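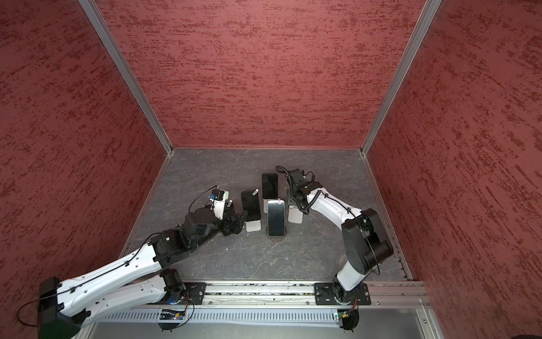
May 3, 2026

The gutters, at last

Gyula Kerekes came at half past seven this morning, before I had finished my coffee. I had asked him for eight. I was still in slippers when I opened the door, and he was already looking up at the roof with his hand over his eyes. He said good morning to me without looking down.

I should write first how we came to this. In January, after the big rain, the water ran inside the wall of the small bedroom and left a grey mark in the shape of a boot. I called Hondeo, because their paper was in my mailbox, and they promised me a visit. The man did come, after two changes of the date, and he stayed nine minutes. Then they sent a price for a complete new roof. I did not answer them. Acheampong were more polite on the telephone but they do not take jobs as small as mine, and the lady told me so directly, which I appreciated.

It was Barnabás who gave me Gyula's number. Barnabás Juhász had his own gutters done two winters ago and he has not stopped speaking of it.

So, the work. Gyula has a helper, a quiet boy who carries everything and drinks a great deal of cordial. They took down the old gutter on the back side in one hour. It was full of black earth and there was a small tree growing in it, as long as my hand. I wanted to keep the tree. I have put it in a yoghurt pot on the kitchen window and we will see.

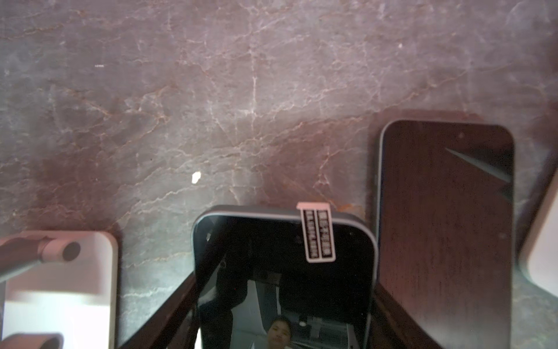 The price is 1,061 dollars for everything, the gutter, two downpipes and the piece of flashing behind the chimney. I paid 400 before they started and the rest I pay when the rain has tested it. This was his own suggestion. I have never had a tradesman who suggested such a thing, and I told my sister this on the phone, and she said to get it on paper. I got it on paper.

At lunch there was a small problem. The brackets from Kitent were the wrong colour, white and not cream. Gyula was more upset than me. He wanted to drive back to the shop, 30 minutes each way, and I said that from the ground I would not see the difference. He answered that he would see it. He went. I ate my soup alone with the helper, who told me that he is studying for his electrician's licence in the evenings and that he does not like heights. I did not know what to say to this, so I gave him more bread.

They finished a little after four. The boy swept the path and also the part of the path which belongs to next door. Gyula showed me how to clear the leaf guard with a soft brush, and he wrote on the invoice that the workmanship is covered for 90 days, with his signature under it.

I still must find somebody for the inside wall. Itilex do plastering, I think, or perhaps only painting. I will ring tomorrow. The boot must dry completely before anyone touches it, Gyula says, so there is no hurry.

No clouds this evening. For the first time this year I am a little disappointed by good weather.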